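Sorting a Junk Drawer in One Evening

Updated December 1, 2020

Quick one. Did the kitchen drawer, the hall drawer and half the desk in November, writing it down before I forget how.

You need: a trash bag, a tape measure, a few clear boxes, masking tape, a marker. Set a timer for 30 minutes per drawer. When it rings you stop, even if it's ugly.

Step 1. Empty it. All of it, onto a table. Pull the drawer right out if it comes out. Wipe the inside, crumbs go in the trash.

Step 2. Measure before you buy anything. Width, depth, and the height with the drawer closed, which everybody forgets. I forgot. Mine is 414 mm wide inside and I bought boxes for a bigger one. Back to the store.

Step 3. Fast piles. Keep, trash, goes somewhere else. Dead pens, trash. Test the batteries, don't guess. Keys you can't match go in an envelope with the date on it, toss them after a year. Takeout menus, you have a phone. 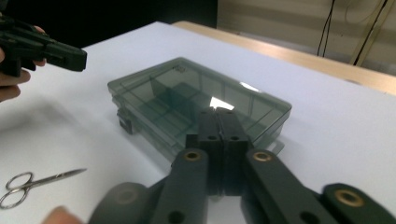

Step 4. Group what's left by when you reach for it. Tape and scissors together. Picture hooks with the small hammer. Chargers get their own box, one rubber band each, label on the plug end not the cable.

Step 5. Boxes in. Tallest at the back. I used the Kullby ones, 169 mm long, two rows fit with a little gap. The Hollmont trays are nicer but the lip catches on the drawer front, at least on mine. Nomach has cheap ones without lids, fine for clips and rubber bands, bad for anything that rolls.

Lids: leave them off for daily stuff. Keep them on for screws and pins. Trust me on teh pins.

Step 6. Label the side you see when standing up. Masking tape, marker, done. No label maker, you'll spend the whole evening on fonts.

Step 7. The somewhere else pile. Walk it round the house NOW. If it sits overnight it goes back in the drawer.

If boxes slide when you open the drawer, a bit of shelf liner underneath. Pinheiro liner cuts ok with kitchen scisors. Blob of putty works too.

Redo it when the drawer stops closing. For us thats every spring.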